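Grutholm Votes to End Wild Animal Acts on Town Land

October 5, 2024

Print this story | E-mail this story

What a night for animals! The Grutholm town council has voted to stop renting public land to any traveling show that uses wild animals, and the new rule takes effect in December.

The vote came after a long spring and summer of letters, phone calls and Saturday-style street tables set up by local people who were tired of seeing big cats and camels hauled onto the fairground every year. The petition they handed in carried 2391 signatures, and anyone who has ever stood outside a grocery store with a clipboard knows how much work goes into a number like that.

Under the rule, no circus, pop-up petting show or photo booth can bring wild or exotic animals onto land the town owns. That covers the fairground, both parks and the lot behind the old bus station. Dog shows, 4-H events and the farm fair can go on as before. A show that breaks the rule will lose its permit on the spot and can't apply again for 2 years.

Ataahua Treloar, who started the petition from her kitchen table, spoke for her full three minutes and got a standing round of applause (the chair asked people to sit down, and they did, eventually).

"I took my son to the fairground when he was four, and he asked me why the tiger kept walking in a circle," she told the council. "I didn't have a good answer for him. I'd like this town to stop needing one."
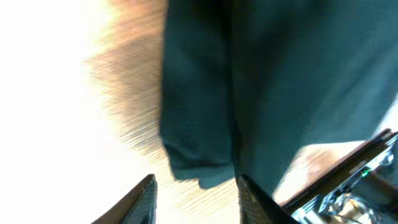
The council heard from 22 speakers in all, and most of them were in favor. A few worried about lost business. The Gavanari Family Circus has filled the fairground for a week every year, and the snack bars and the motel on the highway do well out of it. Those are fair concerns, and the council listened to them. Members agreed to cut the rental fee for any circus that comes with human performers only, so there's a real chance the tent will be back next year with acrobats, jugglers and clowns under it. We'd buy a ticket!

Councilmember Srivastava, who wrote the first draft of the rule, said she had changed her own mind over the past year after reading up on how the animals live between shows. She pointed to the travel trailers in particular. A bear or a lion can spend most of the day in a space not much bigger than a parking spot, and then do the same thing in the next town.

The rule does have a gap. It doesn't reach private land, so a show could still rent a field from a farmer just inside the town line. Supporters know it, and they're already talking with the county about a wider ban. Flindico, the next town over, has put the same question on its December agenda, and people from Grutholm plan to drive over and fill the seats.

If you live in Flindico and would like to speak, sign up with the town clerk before the meeting starts. You don't need to be an expert. Say who you are, where you live and why you care. Letters count too, and the group's goal is to get 100 of them to the Flindico council before the vote.

Print this story | E-mail this story

Related items

Flindico puts animal acts on its agenda
How to speak at a town meeting for the first time
County shelter opens new cat room
Five great circuses with no animals at all
Letters: Readers on the fairground tiger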